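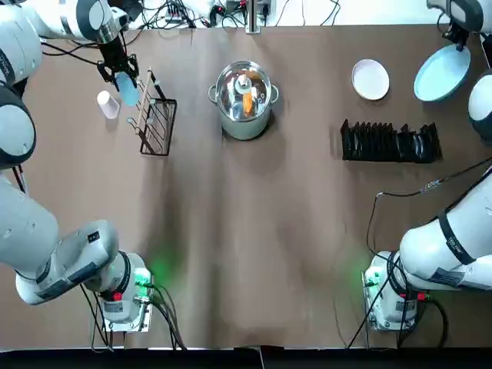 *L'éponge bleu pâle, le gobelet blanc et le porte-ustensiles noir.*

# Grondenano — synopsis et fiches de films

Corpus de textes de présentation de films de fiction, tels que les distributeurs les écrivent quand ils ont vu le film, ou du moins la bande-annonce. Version d'octobre 2026.

Le dépôt contient 2 831 synopsis en français, rattachés à des longs métrages, et un petit outil pour les relire sans perdre la raison. Il a été constitué par Ambros Hubmann, programmateur d'une salle de quartier, puis remis d'équerre par Jean Menzies, à qui l'on doit tout ce qui fonctionne.

## Pourquoi

Au départ, il s'agissait de retrouver un film dont Ambros se rappelait seulement qu'un homme y revenait dans son village natal après un deuil. La recherche a rendu 476 résultats. Le corpus est né de cette soirée, le film n'a jamais été identifié.

## Contenu

```
grondenano/
├── synopsis/ un fichier .txt par film, UTF-8
├── fiches.csv titre, année, durée, genre déclaré
├── genres.csv genre déclaré / genre constaté
├── outils/relire.py
└── LISEZMOI.md
```

Champs de `fiches.csv` :

| Champ | Type | Remarque |
|---|---|---|
| `id` | chaîne | stable depuis la première version |
| `titre` | chaîne | titre d'exploitation en français |
| `titre_orig` | chaîne | vide si identique |
| `annee` | entier | année de sortie, pas de tournage |
| `duree` | entier | en minutes, générique compris |
| `genre` | chaîne | celui du dossier de presse |
| `source` | chaîne | `nekard`, `dellov` ou `hartono` |

Le champ `genre` est à prendre avec douceur. « Comédie dramatique » y désigne tout film dans lequel quelqu'un sourit avant l'enterrement. La table `genres.csv` propose un genre constaté, attribué après visionnage, pour les films que nous avons eu le courage de finir.

## Provenance

Les textes viennent de trois fonds, avec l'accord de chacun :

- **Nekard**, distributeur : dossiers de presse complets. Prose soignée, adjectifs par paires.
- **Dellov**, festival : catalogues annuels. Beaucoup de silences, de paysages et de frontières poreuses.
- **Hartono**, ancien vidéoclub : dos de jaquettes saisis à la main. Les points d'exclamation sont d'origine et n'ont pas été corrigés.

Les critiques, les citations de presse et les mentions de prix ont été retirées. Quelques « sélection officielle » ont survécu au milieu d'une phrase ; on les laisse, elles font partie du paysage.

## Nettoyage

Menzies a unifié les apostrophes, recollé les mots coupés en fin de ligne et supprimé les doublons exacts. Les quasi-doublons restent : deux distributeurs peuvent décrire le même film, et deux films différents peuvent recevoir la même description. Le second cas est plus fréquent qu'on ne l'espérait.

Les noms des personnages sont conservés. Ceux des interprètes, donnés entre parenthèses dans les textes de Nekard, ont été remplacés par `[INTERPRETE]`. Le script rate les prénoms composés écrits sans trait d'union — signalez-les, merci.

## Utilisation

```
python outils/relire.py --source dellov --max 19
```

La commande affiche 19 synopsis tirés au hasard dans le fonds choisi. Au-delà, l'attention du relecteur baisse et tous les héros s'appellent Thomas.

L'option `--cliches` surligne les formules de la liste livrée avec l'outil (« lourd secret », « bouleverser à jamais », « contre toute attente »). Elle peut ralentir l'affichage sur les jaquettes Hartono.

## Limites connues

- Les fins sont absentes presque partout, ce qui rend le corpus impropre à toute étude sur les dénouements. Cinq synopsis révèlent le leur ; ils portent la mention `fin_devoilee` en première ligne.
- Les films d'avant les années 1970 sont rares, et le muet n'est pas représenté.
- Le cinéma d'animation est classé « jeunesse » par Hartono sans exception, y compris un titre qui a valu au vidéoclub une lettre de parents d'élèves.
- Les durées issues des jaquettes sont optimistes.

## Contribuer

Ouvrez un ticket avec l'`id` du film et la correction proposée. Pour contester un genre constaté, indiquez si vous avez vu le film en entier. Ambros répond à tout, longuement, et il arrive que la réponse contienne un conseil de visionnage non sollicité.

L'ajout d'un quatrième fonds est prévu pour décembre si les droits sont réglés. En attendant, merci de ne pas envoyer de synopsis rédigés par vos soins, même très bons.

## Licence

Les tables et le code sont libres de réutilisation avec mention du dépôt. Les textes restent la propriété de leurs fonds respectifs et sont fournis pour la recherche et l'enseignement uniquement. Pour tout autre usage, écrire d'abord au fonds concerné, en précisant les `id` des textes souhaités.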